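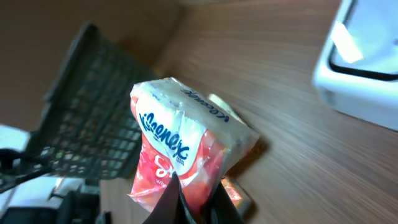
Kleenex wipes in their soft pack.

Magazine > Features > Home Life

The Drawer of Small Preparations

My kitchen in Skornham has one drawer that no longer opens all the way. It stops at the width of a hand, and I have learned to fish in it like a bear at a river. Last winter I finally took it off its rails and tipped the contents onto the floor. I found 31 packets of soy sauce, a sewing kit from a hotel I remember disliking, and a key to a bicycle lock I threw out in March.

Every home I have ever visited has this drawer. Its owners will tell you it is for odds and ends, as if the odds and ends had applied for a place. Mine is a record of every disaster I once planned to meet calmly. There are birthday candles in case of a birthday. There are 16 rubber bands in case of whatever rubber bands are for.

The storage business has noticed. Sudier, a shop two streets from me, sells a bamboo divider that splits a drawer into nine compartments, so that you can lose things by category. Vinasora makes a clear tray that lets you see the bottom of the mess. I bought both. They are now in the drawer, under the takeout menus.

One of those menus is from Ķēniņš, a dumpling place that closed before I moved here, which means I must have packed it, carried it up the stairs and put it away with care.

I threw out the soy sauce and felt wonderful until Friday, when I ordered noodles. They came with four packets. I used one and put the other three in the drawer.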